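Glaze bench notebook
October 26, 2020

Kiln was still ticking when I came in, so I made coffee and did the sieves first like a responsible adult. The Gristex mesh has a tear near the rim again. I patched it with a blob of silicone from the inside this time, and if that doesn't hold I'm ordering a new one and we'll all just have to live with the cost. Please don't bang it on the edge of the bucket! Tap it with your hand.

Opened the Suvisness at lunch. It was the ash glaze on the brown Wysocka clay, the one I've been fussing with since June, and I have to say it's the best batch yet. The runs are stopping where the foot starts instead of gluing the bowls to the shelf (only one casualty, and that one was mine, I'd dipped it twice and forgotten). Color is a sort of wet moss on the inside and goes toasty where it thins out over the rim. On the white clay the same glaze looks like weak tea. I don't mind weak tea but I wouldn't sell it.

What I changed from last time, before I forget:

Washed the ash less. I'd been rinsing it until the water stopped feeling slippery, and I think I was sending half the good stuff down the drain. This time it got one soak overnight and one pour-off. Wear the gloves, the water is nasty on the knuckles.

Added 2 percent bentonite, up from nothing. The bucket used to set like concrete overnight and now it stirs up with a stick. It does dry a bit slower on the pot, so leave the ware on the rack longer than you think before you pick it up. My thumbprints are all over the small cups.

Slowed down the bisque. I had the controller creeping up to 700 and sitting there for 30 minutes before going on to 1000 degrees C. I'm still not sure if it was the slow climb or the thicker foil of air I left between the stacks, but there are far fewer pinholes. Yes, I know, changing two things at once. I was impatient and the shelf space was there.

The crawling is not solved. There's a patch on the shoulder of the tall bottle where the glaze pulled back and left bare clay, with a fat rolled lip of glaze all the way around it. It looks kind of great, like a dried-up pond, but I didn't ask for it. My money's on dust. That bottle sat on the open shelf for ages and I only gave it a quick wipe with a sponge that was none too clean itself. Next round I'll rinse half the pieces under the tap and leave the other half dusty and see which ones misbehave.

Also tried a spoonful of the Karnovura frit in a yogurt tub of the same glaze, just to see. It melts earlier and gets glassy, and all the little streaks I like go away. Fine for the insides of mugs, I guess - it's smooth as anything and would wash up easily. Boring on the outside. I've kept the tub with a lid on and written on it in wax pencil, so nobody needs to throw it out.

Test tiles are strung on wire over the sink, oldest nearest the window. I scratched the batch letter on the back before bisque on all of them except the first bunch, which I labeled in underglaze pencil that burned away completely. So those are mystery tiles now. If you have a favorite among them, sorry, I can't tell you what it is.

Small stuff: the kiln lid hinge squeaks and wants a drop of something. The big scale drifts if the door's open, so shut the door before you weigh anything fine. Cone packs are drying on top of the damp cupboard, don't stack on them. We're low on silica and I keep saying that and not ordering it - doing it tonight from home.

I took the moss bowl home for soup. It holds soup. I'll put it through the dishwasher for a few weeks and check whether the inside goes dull, and I want to leave a slice of lemon in one of the seconds overnight too.

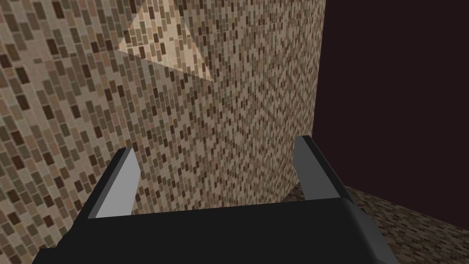
Filed under: Glaze Tests, Wood Ash

To do next session: mix a fresh bucket with the same ash, split it before the bentonite goes in, and glaze the dusty and rinsed pieces on the same day. Shelves need kiln wash first, both sides of the bottom one have bald spots.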